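Can a Robot Tidy Your Workbench Yet?

An afternoon at Zernelholm, where two arms and a lot of tape rolls are getting us closer to an answer

I have wanted a machine to pick up after me since I was old enough to be told to pick up after myself. So when Zernelholm, a small outfit working on what it calls "putting-away robots," agreed to let me spend an afternoon asking its lead engineer every question I had, I showed up with a full notebook and (I admit it) a mental list of everything currently sitting on my kitchen counter.

The engineer asked to go by job title only. The company has 12 people, most of whom used to work on factory machines, and the general feeling in the building is that the work belongs to the group. Fine by me! What follows comes from a long talk in the workshop, with a few breaks when something interesting was going on at the bench and we both lost our train of thought.

I started with the blunt version. Can a robot do my chores?

"Some of one chore," the engineer said, and laughed. "If you tell me which chore, and which drawer, and you let me look at the drawer first, I can probably give you a good demo. If you want me to walk into your house cold and clean up after dinner, no. I can't do that, and I'd want to see it with my own eyes if somebody told me they could."

The chore of the season at Zernelholm is clearing a work surface. Take the things that are lying around, figure out where each one lives, put it there. The team picked it after visiting repair shops and talking to the people who ran them. One of those shops, a small appliance repair place called Fokness, has stayed on as a sort of sounding board.

"We went in thinking they'd want help with the repairs," the engineer said. "They didn't want us anywhere near the repairs. They like the repairs. What they wanted was for the bench to be clear at eight in the morning. Tape in the tape place, glue gun in the glue gun place. They lose a lot of time looking for stuff."

I know that feeling very well. I own four pairs of scissors and can find none of them.

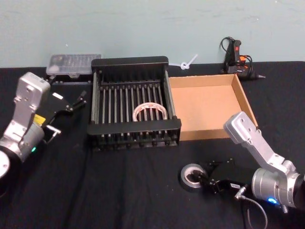 Two arms, a dish rack, a cardboard tray and a couple of rolls of tape.

The tape work looks so simple that I asked, a little sheepishly, what the hard part was. The engineer lit up at this. I got the sense it's the question they most like getting.

"A roll of tape is a great object," the engineer told me. "It has a hole in it, so there are a bunch of ways to grab it. You can pinch the ring on one side. You can go across the outside if your fingers open wide enough. You can put a finger in the core. A person picks one without thinking and then changes their mind halfway there. We have to get the machine to choose, and then we have to get it to notice when it chose badly."

And then there's the question of how the thing is sitting. Flat on a table is the friendly case. Stuck in a dish rack is a different animal, with rods on every side and much less room for fingers.

"The rack is mean," the engineer said with obvious affection. "It's thin metal, it's shiny, and it has gaps that are just about the right size to be annoying. A depth camera doesn't love thin shiny things. And if you come in a little off, you're pushing on a rod and the whole rack wants to scoot. You or I would hold the rack still with the other hand. That's one of the reasons I'm such a believer in two arms."

I asked about that, since a lot of the home robot ideas I've read about have only one. The engineer thinks one arm gets you a surprising distance, and that the last stretch is where you miss the second. Opening a bag. Holding a box flap back. Passing an object across when the place it needs to go is out of reach on one side. The team's planning software, named Filleo, decides which arm takes which item, and according to the engineer it has opinions.

"Filleo went through a phase where it wanted to do everything with the right arm," the engineer said. "It would stretch the right arm all the way across the table to get something sitting right next to the left one. We had trained it on a pile of sessions where the stuff happened to be on the right. So it had learned, very reasonably, that the right arm is the one that works. We fixed it by moving everything around and doing it again. That's half my job. I rearrange a table."

How much rearranging? For the tape task alone, the team recorded 700 practice runs, each with the objects in a slightly different spot. A person guides the arms through the motions, and the software learns from that. I had pictured lines of code scrolling down a black screen. It's closer to teaching someone to fold a fitted sheet by standing behind them and moving their elbows.

I got a turn at guiding, by the way, and it is harder than it looks. It took me 5 tries to lift one roll of tape. On the fourth I had it, got excited, and opened the gripper. The engineer was very kind about this and said new people always let go too early or squeeze too long, and that both mistakes are useful to have on record.

After that I watched the bench with a lot more respect. Getting two stiff fingers down between the walls of a box takes some planning, especially when you want to come back out without knocking into a side. 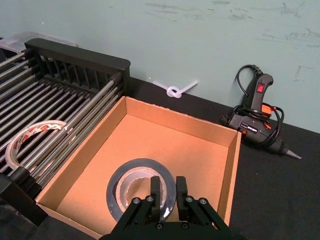
Photo courtesy of Zernelholm

"Boxes are interesting because they move and they bend," the engineer said. "Cardboard gives a little. If you brush a wall, the box turns, and now your picture of where the box is isn't true anymore. The wrist camera helps a lot there. The one up top knows the general layout. The one at the wrist knows what's right in front of the fingers, and for the last inch or two that's the one I trust."

So why not make it easy? Screw the box down, paint a target on the bottom, use a proper bin. The engineer said that's precisely how a factory would handle it, and that it would work beautifully.

"If you own the whole room, you should do that. Please do that! Factories have been doing it for decades and it's wonderful engineering. But a repair shop isn't going to rebuild itself around my robot. Your kitchen isn't either. You've got a dish rack with something in it that doesn't belong there, and a box from whatever came in the mail. I want to be good at that."

We got onto speed, which is where I think a lot of people lose patience with these machines. At the moment the Zernelholm setup takes 40 seconds to find one roll of tape, pick it up and set it down where it belongs, on a run with no retries. I could do it in two. The engineer didn't flinch.

"It's slow. I'm not going to dress it up. But think about when we'd run it. The people at Fokness go home at six. If the machine spends the whole evening clearing one bench and it's done by morning, they don't care that it took all evening. My dishwasher takes forever and I've never once stood there timing it."

I've thought about that dishwasher remark a lot since. We already share our homes with slow machines, and we like them fine as long as we can walk away. The catch is the walking away part. A dishwasher doesn't need me to come and free it from a rack.

Which brought us to the least glamorous topic of the day, and the one I found most useful: how often somebody has to step in. The engineer wouldn't give me a success rate, on the grounds that any rate depends on how nice you were when you set up the table. What the team watches is how long the system can go before it needs a person, and what it does when it gets stuck. An early version would keep trying the same bad grasp over and over. The current one backs off, looks again from another angle, and after a few failures leaves the item alone and goes on to the next.

"Leaving it alone is a skill," the engineer said. "If I come in and see nine things put away and one thing sitting there, I'm happy. If I come in and see ten things put away and one of them is in the trash, I'm not happy at all."

What about cords? I'd been waiting to ask this, because cords are my own personal enemy. The engineer groaned. A roll of tape keeps its shape wherever you put it. A glue gun has a hard part that behaves and a cord that doesn't, and the cord can loop over the gun, under it, around whatever is next to it. Pick the gun up and you may be picking up three other things. The team has started on it. There is a lot of rearranging the table ahead.

A second shop, Iyer, which restores old sewing machines, has asked for help sorting bobbins and small parts. The engineer is eager to try but thinks the current fingers are too thick for it, and a new set is being designed. Laundry comes up with every visitor, me included. "Soft things are their own world," was the answer, and then, after a moment, "I really want to do socks, though."

Toward the end I asked what I should tell readers who want to know when they can have one. The engineer would put a machine like this in a shop first, on one bench, with a known set of tools, and thinks that could be worth having pretty soon. A home is further off. There are more kinds of objects in one junk drawer than on every bench in a repair shop, and there are kids and cats, and stairs.

I drove home happy anyway. I've seen a lot of slick robot videos over the years and they never did much for me. An afternoon of tape did. When I got in I cleared my whole counter and timed myself, and I had to stop twice to work out where something went.

Zernelholm plans to put its first bench in at Fokness in November. I've asked to come back and see it.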